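The Snack Table at Tremdale: A Small Gallery

When we moved into the back half of the Tremdale building, the first thing anybody asked me was where the snacks would go. I had spent weeks fretting over outlets and carpet and which chairs to bring along from the old place, and I hadn't given it one thought! So this page is for everyone who wrote in afterward wanting to know how we ended up setting out the break things, and for Fitriani Nasution, who has been after me since the spring to put something up and who did most of the shopping besides.

We started with a budget of 400 dollars for the whole business, tables and tubs and food together, and I'm pleased to report that we came in under it (the coffee is a separate story, and Konrad can tell it). The rule we settled on was clear containers wherever we could get them, so that a person can see what's left without digging through the lot. Lourenço held out for baskets, and he may yet get his way in the hallway.

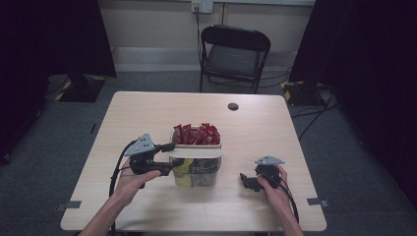

Tremdale, March

Red wrappers up top, all bunched together and sticking out over the rim, with something yellow and something dark showing through the sides farther down. I do love a clear tub for that. The light wood-grain table suits it nicely too, and the round cable hole toward the back has been handy more than once when a laptop needed to come to the table along with its owner. The folding chair by the wall has a padded gray seat and is more comfortable than you'd think, so please do sit down for a minute.

If you'd like to add to the tub, individually wrapped things are best, and Sérgio Arruda keeps the list of who can't have nuts. Refills go out at 10 in the morning and again at 2. More pictures will go up once the hallway shelf is finished and Lourenço has picked out his baskets.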